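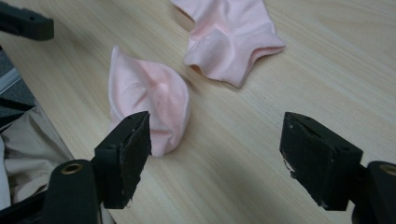

Caderno da bancada, abril, 16h40

Terceira falha de preensão da tarde, e desta vez o registo do Skenach deu-se ao trabalho de a classificar: "contacto confirmado, objeto ausente". Uma contradição que o software aceita com serenidade. O limiar de corrente estava em 200 mA e a garra fechou a 224, portanto, para o controlador, agarrou qualquer coisa. Agarrou o próprio forro. O da esquerda tem o bordo superior todo desfiado, com cotão preso, e o da direita já mostra um rasgãozinho esbranquiçado em baixo. Com meias cor-de-rosa claras, de malha fina e macia, o sinal da meia e o do forro gasto são quase gémeos.

O Ho-yin Chuang defende que é calibração. Recalibrei. Falhou outra vez, mas com mais convicção.

Fui ver a ficha do forro: a Jernitz dá 2.000 ciclos. O nosso contador ia em 79 quando apareceu o primeiro erro. Ou o contador foi reposto a meio e ninguém apontou, ou a Jernitz ensaia isto em manteiga. Inclino-me para a primeira, com pena.

O que me incomoda mais é a paragem. Com "contacto confirmado", o braço segue para a zona de entrega à velocidade normal, sem carga, e a Tomoyo Yoshida tinha lá a mão. Não lhe tocou. Até ordem em contrário, velocidade reduzida e ninguém do lado da entrega com o braço ativo.

Por fazer:
- trocar os dois forros, não só o pior
- pedir à Tomoyo o registo antigo do contador
- segunda condição no Skenach: abertura final dos dedos - a corrente sozinha mente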